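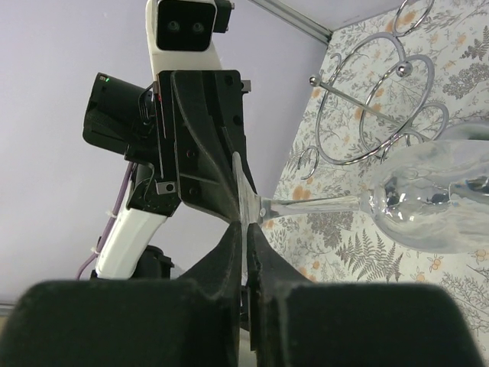
Drisier Community Kitchen – glassware and table stock
Progress report, 9/26/25
Prepared by Špela Vukadinović for Xiaoqing Shen, Vindik Fund

Spending
Of the 2,000 awarded, 1,818 has been spent. Most of it went on stemmed wine glasses, with the remainder on divided storage crates and polishing cloths. The balance is held for breakages.

Work to date
All the glasses bought under the grant have been delivered and unpacked. We used Mladenović for the order, as agreed in February. We sent back 2 glasses with chips on the foot and replacements have arrived.

The old mixed glasses have been sorted. Sound ones went to the upper shelf for everyday use and the rest were taken for recycling. The new stock is kept in the crates, one glass to a section, and each crate is labelled on the short side so it can be read when stacked.

Handling
Plain clear glass marks easily and we have changed how it is dried and put away. Glasses are now held by the foot or stem after polishing – never by the rim – and checked against the light before they go into a crate. This is slower than before. An evening's glasses take longer to clear and we have adjusted the rota to allow for it.

Outstanding
The crates are still on the floor of the store room. Shelving is to be fitted along the back wall, and we have 4 brackets still to come. The stock list is on paper and needs typing up. I will send the final receipts with the next report.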